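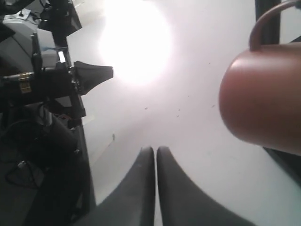 The mug and its handle, under the ceiling light.

In praise of the one mug

In my first year in this country I owned 4 mugs, and I disliked them all. They came together in a box from a shop named Ifans, very white and very thin, and the handle of each was so small that only one finger could enter. I come from a house where tea was drunk from glasses, so I believed that this was how a mug must be. You pinch it, you suffer a little, you drink.

Then my neighbor Delyth Prydderch moved to her daughter's and gave me a brown-red one which she did not want to pack. I have used it every morning since February, and I have come to an opinion that my friends find too strong for such a small subject. A person needs one good mug, and the handle is what makes it good.

Most people choose by color or by the words printed on the side. I think they should choose with the hand. A handle should be a real loop, tall enough that the fingers go through and rest, and it should stand away from the body so that the knuckles do not touch the hot wall. The makers know this very well. But a big loop takes more room in the box and on the shelf, and so it becomes smaller every year.

My friend Yayra Aidoo does not agree. She says that a mug with a large handle is a bad neighbor in the cupboard — it will not stack, it catches on the others, and when it falls over it cannot roll out of the way. About the stacking she is right. About the rolling I would answer that I prefer a mug which stays where it fell.

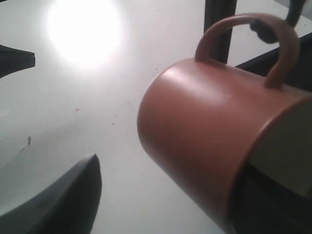

On its side, with the handle up. The inner wall is paler than the outside.

I like also that this color does not try to be clean. White shows each brown ring of tea and makes you feel guilty before breakfast. The color of a flower pot is more patient with us. Inside I would still ask for something pale, because I want to see how strong the tea has become.

Yayra has 3 shelves of mugs and always drinks from the same one. I asked her once why she keeps the rest, and she said they are for guests. I have been her guest many times, and she gives me a glass.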